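Washing caps: machine, sink or dishwasher?

orysia_k
I've got a few baseball caps that need a wash after the summer. One is a Flevico I bought in June and it has gone stiff at the sweatband. My brother puts his in the dishwasher on the top rack. Is that safe, or has he just been lucky?

LGilchrist
Sink. Cool water, a small squirt of washing-up liquid, leave it for 2 hours, then rinse until the water runs clear. Old toothbrush on the sweatband. I wouldn't use the dishwasher, the tablets have bleach in them.

makris_a
Not all of them do. I've used the dishwasher for years with a bleach-free powder and no heated dry. Never lost a cap. The sink takes too long if you have several.

LGilchrist
Fine if the peak is plastic inside. If it's an old one with a cardboard peak it will go to mush either way, so check first. Flick it with a fingernail, card sounds dull.

haryoon
Dark patterned ones are the most forgiving in my experience. Mine is a camo one and it gets the sink treatment. Kitchen table and cap: 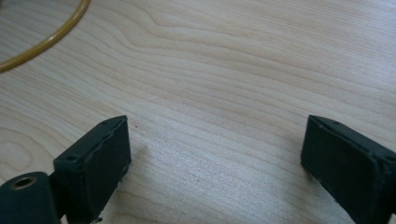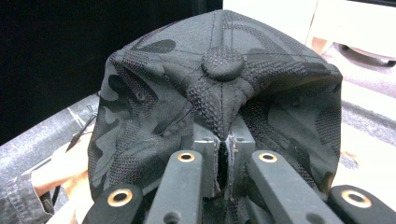

Drying matters more than washing, I think. I use a small bowl upside down with a towel over it and leave the cap on that overnight. Don't put it on a radiator, the band shrinks. I had one go down a full size.

makris_a
Agree about radiators. Don't agree about dark ones being forgiving, black fades faster than anything. I had a plain black Wukov go brown in the sun on the windowsill.

haryoon
That's the sun though, not the washing. Dry it indoors.

orysia_k
Peak sounds like plastic, so the sink it is. Does white vinegar help with the salt marks? I've seen 300 ml to a bowl of water suggested.

LGilchrist
That's a lot. I use 3 or 4 spoonfuls and dab it on the marks before the soak. Try it on the inside first in case the dye runs.

orysia_k
Thanks. Will do the Flevico tonight and leave my brother to his dishwasher.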